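From: Joanne Birkett
To: watus-manip list
Date: 08/12/2018
Subject: Re: [watus-manip] Tray setting task, wrist view exposure and what counts as an episode

Wrist view from the tray setting task, for those who have not opened the set yet:

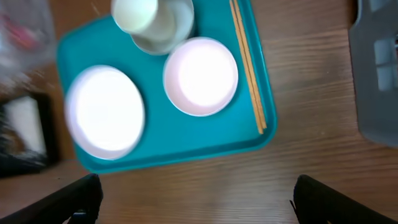

*Tray setting, wrist camera. Teal tray, two bowls, cup, chopsticks at the right rim.*

Replies inline.

> On the tray task, Valeriano Carretero wrote:
>
> I have gone through the first batch from Fludville and have three questions before I start a training run on it.
>
> 1. The bowls are close to pure white inside in the wrist view. Is the exposure fixed or automatic? If it is automatic I would expect the policy to pick up on brightness as a cue for how near the gripper is to the bowl.

It was automatic for the first batch. It is now fixed. I set it against the bowls and not the table, so the wood comes out darker than you are used to. The cup was less of a problem than the bowls, as you can see from the still: it keeps some tone on its side and there is a gray ring of shadow at its base, while the bowl interiors have nothing left in them.

I do not want to throw the first batch out. Kelly trained on it as it stands and again with random brightness changes on the wrist images, and the second run was better on the bowls and the same on the chopsticks. The sample is small (12 trials each) so I would not quote it outside this list. My proposal is to keep the old episodes, tag them `exposure: auto`, and let whoever trains decide on the mix.

> 2. There is blur in a good number of the wrist frames. Are the operators moving too fast, or is this the shutter?

Both. The still above has it on the larger bowl, the cup, and the things along the left side of the view. With the exposure fixed I can also hold the shutter shorter, and that takes care of most of it. For the rest I have asked operators to slow down on the approach and keep their normal speed in free space. Please do not filter blurred frames out of the middle of an episode. The action labels are recorded at a steady rate and the loader assumes no gaps. If you need to drop something, drop the whole episode.

> 3. What ends an episode? In some the arm goes back to the rest position, in others the recording stops with the gripper still near the tray.

This was my fault for not writing it down. The rule from now on:

- An episode starts with the arm at rest and the items in their start positions.
- It ends when the last item is released and the arm has returned to rest.
- If an item is dropped and the operator recovers it, keep the episode and tag it `recovery`.
- If a person has to reach in, stop recording and mark it `abort`. Do not delete it.

For the older episodes that stop early, Ifeoma has a script that pads the end with the last pose. I am not fond of it. A policy trained on padded data learns to hover near the tray, and we saw that on the Dobson arm in April. I would prefer to cut those episodes at the last release and train with an end flag.

> Also, the background changes between sessions. Should I crop it?

No. Leave the clutter in. The wrist view will always catch part of what is sitting beside the tray: the still has a gray plastic object at the top right and a dark-framed rectangle on the left, and neither has anything to do with the task. Those should vary as much as we can manage. What worries me more is that the tray does not vary enough. Operators tend to put it back where they found it. From the next session on, the tray gets a new angle every 10 episodes, drawn from the sheet Beryl made, and the angle goes in the session log. If the log and the video disagree, trust the video.

Two items that were not in Valeriano's message:

**Chopsticks.** They are the hard part of this task. The pair lies close to the raised rim, and a gripper coming straight down has little room on that side. Some operators push the pair inward first and then grasp, others tilt the wrist. Both work. Mixed in one set without a label, they give a policy that does half of each. I have added a field `stick_strategy` with the values `push`, `tilt` and `other`. Please fill it in by hand for your own sessions. I will do the back fill for Fludville.

**Naming.** Session folders should be site, operator initials, session number, in that order and in lower case. Zallska is still uploading with the order reversed and the indexer skips those folders without a warning. I have renamed the 8 that were affected, so if you pulled a copy before today, pull again. Kelly, could you make the indexer fail loudly on a bad name?

Open points, for anyone with an opinion:

1. Whether to log gripper force. The sensor is there but the readings drift over a session, and I do not want a field in the set that people will trust by default.
2. Whether a second tray color is worth the time. The teal stands out strongly from the brown table, and I suspect the policy is leaning on that. A tray closer to the wood would tell us. I can run a short test set if someone else takes the labeling.
3. Whether the held-out set should be split by session or by operator. I lean toward operator. It leaves us with less to train on, but splitting by session has made our numbers look better than the arm does on the table.

Valeriano, please hold the training run until the tags are in. The back fill is partly done and I will post to the list when the index has been rebuilt.

Joanne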